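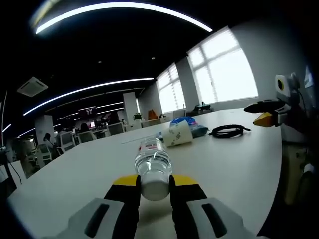
Carmela Cattaneo held that a single-use item is defined by the habits of the place where it ends up, and that the same cup may be rubbish in one town and feedstock in the next. Most later writers on the subject have kept some version of this view. In general use, a single-use item is any article made to be discarded after one serving, one drink or one wipe. The term covers drink containers, cups, plates, cutlery, straws, wrappers, paper serviettes and facial tissues.

Terminology

"Disposable" and "single-use" are often treated as the same word. Some councils separate them, keeping "disposable" for goods that can be used several times before they wear out (razors, for instance) and "single-use" for goods that lose their purpose at once. "Throwaway" is older and is now mostly informal. Packaging is a related but wider category, as it includes cartons and drums that are returned to the supplier and refilled.

Materials

Clear drink bottles are usually made from polyethylene terephthalate (PET). The closure is commonly of a different plastic, polypropylene or high-density polyethylene, and the label may be a third. Sorting plants deal with the mixture by shredding the bottles and floating the lighter cap material off the heavier flake.

Paper cups are made from paperboard lined with a thin coating, traditionally polyethylene. The lining keeps the drink in but makes the cup difficult to pulp at an ordinary paper mill. Linings based on polylactic acid or water-based dispersions have been sold as substitutes. Many of these break down only under industrial composting conditions and not in a backyard heap.

Tissues are made of short, weakly bonded fibres and are generally not accepted for recycling, used or unused. The fibres have little strength left to give to a new sheet.
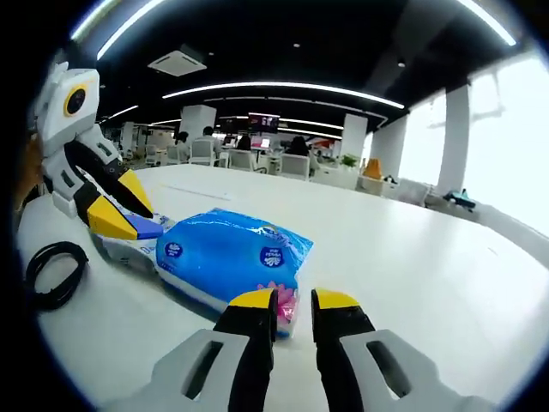 The outer film of a soft pack is normally a separate waste stream again, and in kerbside systems that take no soft plastics it goes in the general bin.

Collection

Three arrangements are common. Kerbside collection takes containers mixed together in one bin. Deposit schemes pay a small refund for each eligible container brought to a depot or return machine. Venue collection is arranged privately by an office, school or hall, usually under contract with a hauler. Deposit schemes tend to produce the cleanest material, as the containers arrive already separated from food scraps and paper.

Liquid left in containers is a persistent difficulty. It adds weight to the load, spoils paper in mixed bins and can lead to a whole bale being downgraded. Most collection guides ask that bottles be emptied, and a smaller number ask that they be rinsed. Advice on caps differs from one district to another - older guides say to remove them, while newer ones often prefer them screwed back on.

The Jarkomdale trial

The town of Jarkomdale ran a venue collection trial for 2 years, covering 20 public buildings. The hauler, Kobzar, supplied separate bins for bottles, cups and general waste. Rigoberto Henao's audit of the trial sorted 1,247 items by hand, of which 700 were drink containers. The remainder was mainly cups and wrappers.
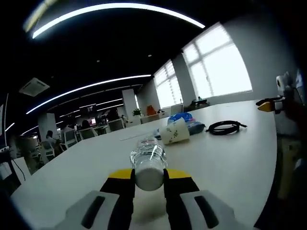 The audit recommended larger openings on the cup bins and plainer signs. Trirley, the neighbouring district, adopted the signs but kept a single mixed bin. Chaltu Ayele disputed the comparison between the two districts on the grounds that Trirley's buildings had no kitchens, and the question was left open.

Related articles
Container deposit scheme
Kerbside collection
Paperboard
Polyethylene terephthalate
Soft plastics
Hirby composting method

Last revised August 5, 2022 | Contact the editors | Copyright and reuse | Back to top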